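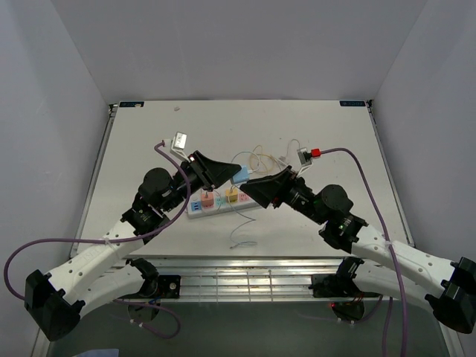

Rapport de projet – Lire un roman à deux voix
Atelier de lecture critique, projet de fin de session
Rendu le 3 août 2026

Pourquoi ce livre

Je vais être franche dès le départ : je n'avais pas choisi Les Eaux de Harnov. Il fallait prendre un roman dans la liste, j'étais passée à côté des deux titres que je voulais, et il restait celui-là, avec sa couverture grise et son résumé qui parle d'un « village au bord du silence ». Pas exactement le genre de phrase qui me fait courir à la bibliothèque ! Mon binôme, A-yeong Yeom, était beaucoup plus emballée que moi. Elle avait déjà lu un recueil de nouvelles du même auteur, Baltazar Cisneros, et elle m'a promis que ça décollait après le premier chapitre. (Elle avait tort sur le premier chapitre. C'est le troisième.)

Le principe du projet était simple : lire le même livre chacune de son côté, tenir un carnet, ne rien se dire avant la fin de chaque partie, puis comparer. Le roman fait 316 pages et se découpe en trois parties, donc nous avons eu trois rendez-vous en juillet. Le rapport suit à peu près cet ordre, avec mes détours habituels.

L'histoire, sans trop en dire

Harnov est un bourg construit sur une rivière qu'on appelle l'Âu. Une femme, Ilse, y revient pour vider la maison de sa tante et trouve dans la cuisine une pile de cahiers de comptes. Dans les marges, la tante a noté des bouts de conversations, des recettes, des insultes aussi, et la météo tous les jours pendant des années. Ilse lit les cahiers, nous lisons Ilse qui lit, et petit à petit on comprend que la tante racontait l'histoire d'un voisin disparu, Dustell, dont plus personne au village ne veut prononcer le nom.

Dit comme ça, on croirait un roman policier, et je pense que c'est l'erreur que j'ai faite pendant toute la première partie. J'attendais un corps. Je soulignais les indices au crayon – l'heure du bac, la clé sous le pot, le manteau prêté – et presque aucun n'a servi. J'étais assez fâchée, mon carnet en porte la trace (« encore une page sur le brouillard, pitié »).

Première rencontre

A-yeong, elle, n'avait relevé aucun indice. Elle avait recopié des phrases. Son carnet de la première partie ressemble à une petite anthologie, avec des passages sur la rivière, sur l'odeur des placards, sur la façon dont les gens du bourg disent bonjour sans s'arrêter de marcher. Quand nous avons mis nos carnets côte à côte, on aurait cru qu'ils parlaient de deux livres. J'ai trouvé ça un peu vexant et très intéressant.

Nous nous sommes disputées gentiment sur les comparaisons. Cisneros en met partout : le ciel est « comme un drap qu'on a oublié de rentrer », le pain est comme une promesse, la tante elle-même est comme une porte. Une porte comment, ouverte, fermée ? On ne sait pas. Je continue à penser qu'un bon tiers pourrait disparaître sans que le livre y perde quoi que ce soit. A-yeong défend l'idée que ce sont les comparaisons d'Ilse, qui écrit mal exprès parce qu'elle n'ose pas nommer les choses. C'est malin, mais je ne suis pas sûre que l'auteur y ait pensé autant qu'elle.

Deuxième rencontre

Pour la deuxième partie nous avons échangé nos méthodes. Elle devait chercher les indices, je devais recopier des phrases. Je m'attendais à m'ennuyer ferme et j'ai lu jusqu'à 80 pages d'une traite, ce qui ne m'était pas arrivé depuis longtemps. Recopier à la main oblige à ralentir, et à cette vitesse-là le brouillard passe beaucoup mieux ! J'ai remarqué des choses que j'aurais sautées : la tante n'utilise jamais le futur dans ses marges. Et elle écrit « on » tant que Dustell est là, puis « je » après.

Je suis assez fière de cette trouvaille, que j'ai vérifiée cahier par cahier. Il y a une exception, dans le passage de la foire, et j'avoue que je ne sais pas quoi en faire. Une faute d'attention de l'auteur, ou alors le signe que Dustell était encore au village ce jour-là, ce qui changerait pas mal la fin. A-yeong penche pour la deuxième hypothèse.

De son côté elle s'est prise au jeu de l'enquête et elle a dressé une chronologie complète des cahiers. Nous l'avons jointe en annexe. Elle montre qu'un cahier manque, celui de l'hiver, et qu'Ilse ne le signale à aucun moment. Je n'avais rien vu.

Troisième rencontre, et la fin

Sans dévoiler la dernière scène : elle se passe sur le bac, elle est très courte, et je l'ai relue trois fois. La première fois j'ai cru que mon exemplaire avait une page de moins. La troisième partie est de loin la meilleure, les comparaisons se font rares, les dialogues deviennent secs, et le personnage du passeur (que je trouvais décoratif jusque-là) prend toute la place. Il a une réplique sur les gens qui ne paient que l'aller que j'ai recopiée en grand dans mon carnet.

A-yeong a été déçue. Elle aurait voulu qu'Ilse brûle les cahiers, ou qu'elle les garde, enfin qu'elle décide. Moi c'est justement ce flottement qui m'a plu, alors que c'était elle la lectrice patiente et moi celle qui réclamait un coupable. Nous avons passé presque toute la séance là-dessus.

Ce qui a moins bien marché

La règle du silence entre les rencontres, nous l'avons enfreinte. Une fois, par message, à cause du manteau. Je le note par honnêteté, et parce que ma lecture des deux chapitres suivants en a été influencée.

Nous avions aussi prévu de comparer le roman avec Wullora, le recueil de nouvelles que A-yeong connaissait déjà, et nous n'avons pas eu le temps. J'ai seulement lu la première nouvelle, celle du puits. On y trouve déjà une femme qui lit les papiers de quelqu'un d'autre, et le même goût pour les cuisines froides. Il y aurait de quoi faire un vrai travail sur ce sujet.

Enfin, nos carnets ne sont pas faciles à exploiter. Le mien est plein de flèches et de points d'exclamation, le sien n'a pas de numéros de page – il a fallu rechercher chaque citation une par une. La prochaine fois je proposerais une marge fixe pour les pages et une couleur par personnage, rien de plus compliqué.

Est-ce que je le conseille ?

Oui, avec un crayon, et à quelqu'un qui n'est pas pressé. J'ai prêté mon exemplaire à ma sœur, qui en est au premier chapitre et qui me demande déjà quand est-ce qu'on trouve le corps.

Annexes : chronologie des cahiers (A-yeong Yeom), relevé des « on » et des « je » dans les marges, extraits des deux carnets.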